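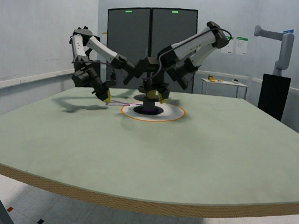 Image: Puvik

Bring back the reserves

June 2020

Otstead's reserve side was wound up in May. The club put four lines on its website, thanked those who had played and said the decision would be looked at again when the finances allowed. Most people in the town will not have seen it. There was no football going on at the time, the first team's season had been stopped with games still to play, and a reserve team that played in front of a few parents and a dog on the far pitch was never going to make much noise on its way out.

I think it was a mistake, and I think the other clubs in the league that have done the same thing over the years made a mistake as well. I have watched football at this level for most of my adult life, a good part of it on the far pitch, and I would like to set out why a second team matters before the habit of having one goes altogether.

In 2000 the reserve division had 16 clubs in it. Every club with a first team in the league had to enter a second one, and if you could not raise a side you were fined and it went in the handbook. When the rule was relaxed the first clubs to leave were the ones at the far ends of the county, who had long bus journeys and small squads, and that was fair enough. Then clubs left who had neither of those problems. With Otstead gone there are six, and six clubs is barely a division. They will have to play each other four times to make a season, and I would expect at least one of them to look at that fixture list and decide it isn't worth it.

The reasons given are always much the same. It costs money, nobody watches, and the players are not good enough to step up. I will take the money first as it is the one that gets clubs to act.

A reserve team does cost money. There is a referee to pay every other week, a pitch to mark, shirts to wash, and tea and sandwiches for the visitors afterwards. If the game is under floodlights there is the electricity. Against that, a club that has no reserves needs a bigger first-team squad, and at this level first-team squads are paid. The sums are modest, but a man who sits on the bench every week still wants his expenses, and when he gets fed up of sitting there he goes somewhere else and has to be replaced by another man who wants the same or a bit more. I have seen the accounts of one club in our league for either side of its decision to scrap the second team. The line for reserve football went to nothing and the line for players' expenses went up by more than had been saved. I don't say that happens everywhere. I do say that a club ought to work out both lines before it rubs one of them out.

The present trouble makes this harder to argue, I know. Bars are shut, there is no gate money, and no one running a club can say when there will be any. In that position you cut what you can, and I don't blame anyone for going through the list with a pencil. But a reserve team that isn't playing costs nothing. There were no matches to save money on when Otstead made its announcement. The club could have left the decision until it knew when football would start again and what the bar was taking, and in the meantime the players would still have had a club to belong to. Some of them will have signed for someone else by the time the new season starts, and others will have taken up golf.

Then there are the crowds. It is true that very few people watch reserve football. I have been to matches where the linesmen were the substitutes and the person who took the money on the gate went home at half time. On the other hand the derby between Otstead and Deltstead can bring in up to 700 for the first teams, and I have often wondered where people think that crowd comes from. A good many of them are former players, or the fathers and brothers and old schoolmates of players, and a lot of those players never got beyond the second string. Someone who turned out for the reserves for a few seasons in his twenties will come to the big games for the next forty years and stand with the people he played with. A lad who was on trial for a fortnight and got told there was no room for him won't. Deltstead still runs a reserve side, and I notice that it has less trouble than most in finding people to work the turnstiles.

The argument about standards is the one I have least patience with. It goes like this: the gap between reserve football and the first team has grown so wide that nobody crosses it, so there is no point in having the lower step. But the gap has grown wide because the good clubs left. When all of them were in, you would go to a midweek reserve match and find a centre half coming back from a knee operation, a forward who had lost his place and was in a temper about it, and three or four seventeen-year-olds being kicked by both of them. That was a proper game of football. Young players learned things from it that they do not learn in an under-eighteens league, where everybody is the same age and nobody has to be at work at six in the morning.

What happens to those seventeen-year-olds now is that they finish in the youth side and fall off the end. The youth section at Otstead is very good. It has better coaching than it has ever had, it has new goals, and it fills the pitches at MacLeod Park every weekend in a normal year. Then a boy turns eighteen and he is told he has a choice between the first-team squad, which he is nearly always too young for, and nothing. Clubs talk about dual registration and sending lads out to play at a lower level to get experience. Sometimes it works. More often the lower club has him for the whole season, gives him a game every week, and he stays there, as anyone would. I have nothing against the lower clubs, who have been handed some very useful players this way. I only wonder what the bigger ones think they have been paying youth coaches for.

Managers don't help here. I can count on a manager at our level telling me that he wants a small, tight group and that he can't have his attention pulled two ways. He has a point as far as it goes. He also tends to be in the job for a season and a half. The reserve team is of use to whoever comes after him, and it is up to the club to look after that, as he has no reason to. When a new manager arrives and asks for the second team's budget to be moved over to his own, the answer should be no, and it should be given by someone who will still be there when he has gone.

I ought to admit that the old reserve division was not perfect. It was badly run in some years. Matches were called off on the morning with no good reason given, results went missing, and some clubs used it to field whoever happened to be in the bar. The compulsory rule meant that there were teams in it that did not want to be, and one of those can spoil a league for everybody else. I would not go back to fining people. It made clubs resent the whole thing and in the end it only put off the departures.

What I would do is quite simple. I would move reserve fixtures to midweek evenings wherever there are lights and leave the weekends for everyone to support the first team. I would split the county in two, so that nobody has to sit on a bus for an hour and a half on a work night to play in front of the groundsman. I would let each side name a few overage players and leave the rest for those under twenty-three, which would give the youth players somewhere to go and still leave room for the centre half with the bad knee. And I would let clubs from the division below enter if they fancied it. There are several with more players than they can use, and they would make up the numbers straight away.

The league could help by spending a little money. It has a prize fund that is shared out among the top clubs at the end of the season. There has been no end to this season, so I assume that money is sitting in the bank. It would pay the referees for a reserve competition for a good while. The clubs that finish top can manage without their cheque, and in my experience it goes on a striker anyway.

None of it can be done before football is allowed to start again, and I have no more idea than anyone else when that will be. There is time to talk, though, which is something the clubs usually say they haven't got. The league's annual meeting will have to be held one way or another this summer, even if it's on a computer screen, and a proposal for a regional midweek competition could be put to it by any two clubs. Deltstead would be one, I should think. I would like Otstead to be the other, and to take those four lines off its website at the same time.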